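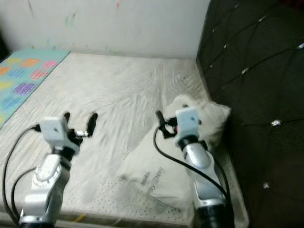 Re: [dradov-club] Entering Brorka

> Taris tidied the bed 14 times running on Tuesday. I say we
> enter both arms and stop fiddling.

Fourteen times with which book, though? If it was "How do you feel?" again, I'm not convinced. A board book has a nice thick edge to grab. Try a floppy paperback, then tell me we're ready. 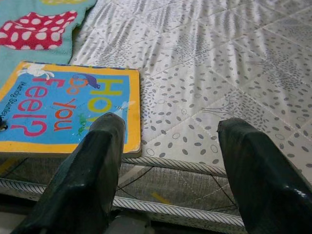
Santoso

PS I've read the log as well. It has 374 runs, and the sheet gets five of them. Brorka marks cloth and books equally – so why are we still practising books? Please bring the spare fingers.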